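Toy kitchen, week three

I said last time I would write up how the kitchen set is going, so I'm doing that now while the arms cool down and the disk copies.

The goal for August is 1,955 good examples across all the kitchen tasks. An example means one complete run of one task, driven by a person, with nothing dropped outside the table and no long pause in the middle. We keep the bad ones in a separate folder. Sibusiso Moodley thinks we will want them later for teaching recovery, and he may be right, but they don't go toward the total.

The tasks are simple to say. Put the fruit in the basket. Put the vegetable in the pot. Move the fork off the pan. Most take less than a minute once your hands know the controls. The first 100 took me far longer than that, mainly because I kept closing the gripper too early and pushing things away from it.

What takes the time is the reset. If I put everything back in the same place after every run, the model learns the place and not the object. We found that out with Bustska, our first model, which would reach for the spot where the pan used to be and close on air. So now I move things between runs. I turn the pan handle, tip the basket, swap which food goes on the tray. Shireen Van Wyk wrote a small script that calls out a rough layout so I don't fall into habits, and I follow it most of the time.

We also put in more clutter than the task needs. For a fruit run, the microwave and the cutting board have no job at all. They stay out anyway, so the model gets used to ignoring them.

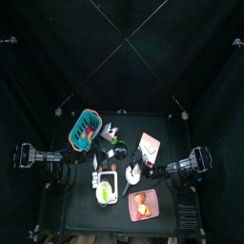

Seen from overhead, with the right gripper next to the frying pan and fork.

The fork is the hardest object we have. It is thin, it lies nearly flat, and the fingers have to come in at a low angle to get hold of it. When it rests across the pan it is easier, as there is a bit of space under it, but then you can drag the pan along with it. I have started doing those runs with the other arm steadying the pan. That makes them two-arm runs, and they need a different label. Hollis, our labeling tool, did not have a field for that until Shireen added one this week. I went back and fixed the old ones by hand, which used up an afternoon.

The black fabric has helped. In the old room the light from the window changed through the day and the runs from 4 p.m. looked nothing like the ones from the morning. I do want some variety in lighting eventually, but I want to choose it.

Some notes for anyone doing the same kind of work:

Stop when you get sloppy. I do blocks of 2 hours and then switch with Sibusiso. My worst runs are all near the end of a block.

Use more than one driver. He comes in from above for nearly everything and I come in from the side. The model trained on both of us did better than either one alone in our small test.

Check the recordings the same day. We lost 200 runs in the first week to a wrist camera that had stopped saving, and I didn't look until the next morning.

Write down which toys are in each batch. I didn't at first and I'm still sorting that out.

Next is Mumberg, which is our name for the longer sequences, where one run has three or four steps joined together. I have tried a few and they are tiring, because a mistake in the last step throws out the whole run. I'll probably cut them into pieces for labeling. Shireen would like to keep them whole. We haven't settled it, and the Tradier storage order has to arrive before we can record many of them anyway.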